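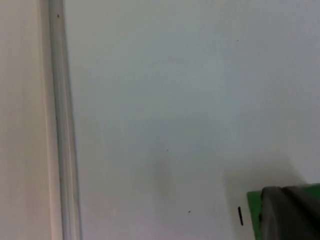 Wrist camera, pale surface filling most of the view, gripper bottom right

Varora Users Forum – Perception and Control
Wrist tracker drifts when there is nothing but white in view
Posted by blanktarget, Friday, May 3, 2019
4 min read | 9 replies | 2 shares

blanktarget
I'm running the Varora tracker on the wrist camera and using its pose estimate to correct the arm on the way down. With objects in view it behaves. When the view is mostly plain white the estimate starts to slide sideways and the controller follows it. Over a 20 second hold I get up to 30 mm of drift, with the arm's own encoders saying it should be still if I switch the correction off.

Feature count limit is 600. On the plain parts it finds next to nothing, and what it does find is specks or the edge of the gripper. Is there a setting for this, or do I need a different approach?

slowjoint
The gripper edge is your problem. It moves with the camera, so to the tracker it is a feature that never moves. It will pull the estimate towards "no motion" when you are moving, and when everything else drops out it is all you have left. Mask it.

blanktarget
I have a mask, but it was drawn for the old fingers. I'll redo it. Would that explain drift when the arm is holding still, though?

slowjoint
Not by itself, no. Something else is moving in the image. Soft shadows are a good candidate, or auto exposure.

pinhole_pete
I'd disagree with the whole plan. If the fixed camera can see the board, use that for position and leave the wrist camera for the last bit of the approach. You have joint encoders. There is no reason to ask a tracker where the arm is when the arm can tell you.

blanktarget
The encoders tell me where the arm is relative to its base. They don't tell me where the board is, and it gets nudged. The job is a planning test: pick a cube, put it inside a circle drawn in marker, then the other cube. The circle is drawn by hand, so I can't use a stored position for it either.

ferrule
What does the fixed camera get? If the board outline is clear you can fit a plane to it and forget the features altogether.

blanktarget
The outline is clear enough, silver frame on a white table. Green cube on the left, blue on the right, circle between them. The blue one isn't fully in view. Detection of the circle is hit and miss, as the line has small breaks down both sides and my contour code wants a closed shape.

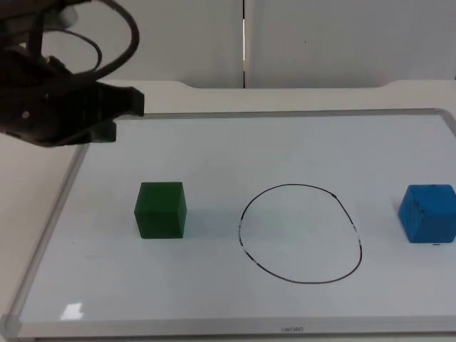

ferrule
Close the gaps before you look for contours. A small dilation then an erosion is normally enough for marker lines. Then fit an ellipse to whatever is left and take the centre. You don't need the exact outline to place a cube in it.

pinhole_pete
An ellipse will be out if the shape is lopsided. Take the centroid of the filled region, or better, the point furthest from the line. That gives you the most clearance for the cube.

ferrule
Fair point on the clearance. I'd still start with the ellipse, it is one call and it copes with a missing bit of line. The fill doesn't, if a gap stays open it floods the whole board.

slowjoint
Back to the drift. Whatever you do with the circle, the tracker should not be allowed to report a pose from a handful of points. Giltivar had the same fault on the Branthorpe cell and we fixed it in the controller. If the number of inliers falls below a threshold, stop applying the correction and hold the last good offset. Resume when it recovers, and ramp it in or the arm will jump.

blanktarget
I like that better than retuning the detector. What threshold?

slowjoint
We logged inliers over the full approach and set it just under the lowest value we saw with objects in view. Don't copy ours, the lens is different.

crabtree
Turn off auto exposure as well. A view that is nearly all white will make it hunt, and glare off a glossy board makes it worse.

blanktarget
Exposure is now fixed and the mask is redrawn. With both in place the hold drift is down to 2 mm. The inlier gate isn't written yet. I'll do the circle with the gap closing first and try pinhole_pete's furthest point against the ellipse, then post both logs in June when I'm back on this cell.

pinhole_pete
Please log the encoder pose next to them. I still think you are correcting for an error you haven't measured.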